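How to Plan a Small Craft Table for a Shared Room

In my building we have one room which everybody can use, and in October I was asked to prepare a table there for people who sew, glue and cut paper. I did it three times before I was satisfied. I write down the method so you can do it in one afternoon.

What you need

One table, strong enough that it does not move when you lean on it
A roll of brown paper
Masking tape in a color that you see easily on the paper
A measuring tape and a pencil
A damp cloth

Step 1. Clean and measure

Wipe the table and let it dry completely. Then measure the length and the width, and write both numbers on a piece of paper. Please do not trust the numbers from the shop. My table was sold as a Dratlow of 70 inches and it is a little shorter.

Step 2. Cover the table

Cut the paper 3 inches longer than the table on each side. Fold the extra part under the edge and fix it from below. Start in the middle and smooth the paper to the outside with your flat hand. If you pull from the corner, you get a fold, and later every pencil line will jump over it.

Step 3. Mark the lines with tape

Draw the lines first with pencil, very lightly. Then put the tape on the pencil line in short pieces and press each one before you continue. A long piece is faster, but it stretches and wants to turn to one side. Where two pieces meet, let one lie a little over the other. Small wrinkles do not matter for this purpose. It is only important that a person can see where her place ends.

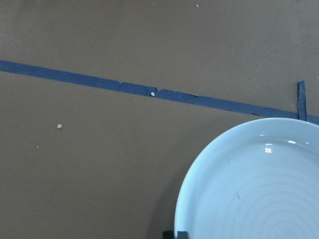

Step 4. Decide the size of the places

For paper work, a place as wide as your two elbows is enough. For sewing you need more, also on the left side, where the fabric goes down. I recommend to sit at the table and move your arms before you decide. I made my places too small the first time, and Vimala Gowda and I were hitting each other with the scissors all evening.

Leave one place free for the things that everybody shares. Glue, rulers and pins go there and come back there.

Step 5. Change the paper in time

Brown paper is cheap, and you should not try to save it. When glue has dried on it in hard points, it scratches the new work. Take off the tape slowly, at a low angle, and then the paper. If tape stays on the table, warm it for 10 seconds with a hair dryer.

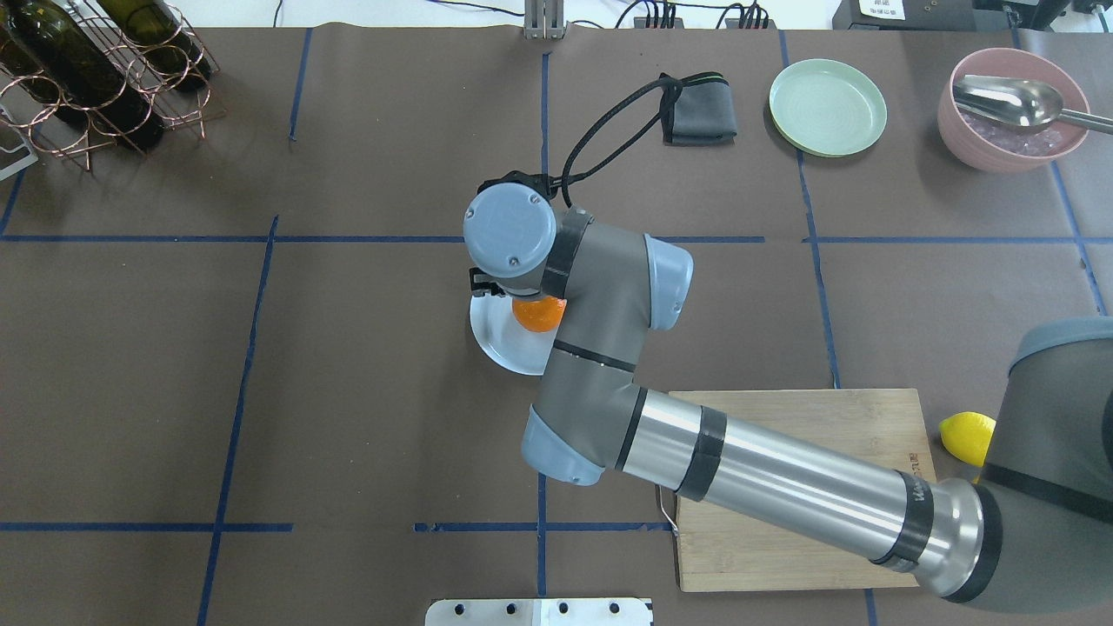 Rosalba Sartori wrote to me that she puts two layers of paper from the beginning, so when the upper one is dirty she only cuts it away and the second is ready. She marks the second layer with pencil before she covers it. I have tried this now and I will keep it, but the upper layer must be fixed well at the corners.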